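Subject: Re: [flestden-home] Sourdough starter in a cold kitchen

On a February morning, a list member wrote:

> I have tried three times to get a starter going this winter and it
> dies on me every time. It bubbles for a couple of days, then goes
> flat and smells like nail polish. I keep the house cool and I can't
> run the oven light all night. I'm using the all-purpose flour from
> the Barredo mill, fed once a day, equal parts by weight. Should I
> give up until spring, or is there something I'm doing wrong? Also,
> does anyone at the Hendport end of the county have trouble with the
> tap water?

I don't think it's dying. What you describe is what most new starters do. The bubbles in the first couple of days come from bacteria that were in the flour. They make a lot of gas, then the mix turns sour and they quit. The yeast takes longer to get established, and in a cool kitchen it can take a lot longer. People see the flat stage, assume the jar is dead, and throw it out right before it would have picked up.

The nail polish smell usually means it's hungry. It isn't a sign of spoilage. Pink or orange streaks or fuzzy mold are another matter. If you see any of those, throw the whole thing away and wash the jar well.

For the next try I would change 2 things. Swap half of your flour for whole rye or whole wheat, at least until the starter is reliable. The Barredo all-purpose is fine for baking, but there is more for the yeast to live on in whole grain. I can get small bags of rye at the Flernent co-op, on the bottom shelf by the oats. They don't always have it, so call first.

The other change is to stop feeding it by the clock while it's flat. If nothing has happened since yesterday, stir it and leave it alone. Feeding a weak starter every day in a cold room just thins it out. Once it starts to rise on its own, go back to once a day, and go to twice a day when it is peaking well before the next feeding.

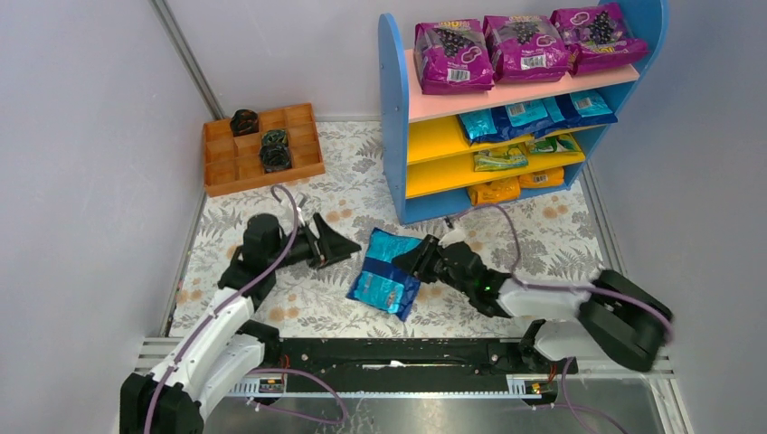
As for warmth, you don't need the oven light. I put my jar in a small picnic cooler with a bottle of hot tap water next to it and close the lid. I change the water when I get up and again before bed. It stays warm enough in there even when the kitchen is at its worst. The top of the refrigerator used to be the standard advice, but mine is no warmer up there than anywhere else, and yours may be the same. A cheap thermometer will tell you. Anything in the seventies is good. In the sixties it will still work, only slower.

On the water question, I'm on the Hendport system and have used it straight from the tap for years with no trouble. When they flush the lines it smells of chlorine for a few days, and then I fill a pitcher the night before and leave it on the counter. That works for plain chlorine. I've read that it doesn't do much for chloramine, which some towns use, so if you are on the Flestden side you might ask the water office which one you get. Wells around here are hard but the starter doesn't seem to care.

A few smaller points. Put a rubber band around the jar at the level of the starter right after you feed it, so you can see how far it has come up. Keep the mix thick, like a stiff pancake batter. A thin one can be working fine and never look like it, as the gas comes straight up through it. Leave the lid loose.

My last one took 9 days before it doubled, and then it took another week before I would trust it with a loaf. I bake with 714 grams of dough to a loaf, which fits my pan, and I don't add commercial yeast unless I'm in a hurry. Before that I used the discard in pancakes and crackers. If you want the cracker recipe, it's in the list archive under "discard crackers." Cut the salt in that one by half. Several of us thought it was too much.

If yours is still flat after two weeks with the rye, write back and I'll dry some of mine on parchment and mail you the flakes. They keep for months and wake up in a few feedings.

--
To leave this list, send a blank message with "unsubscribe" in the subject line.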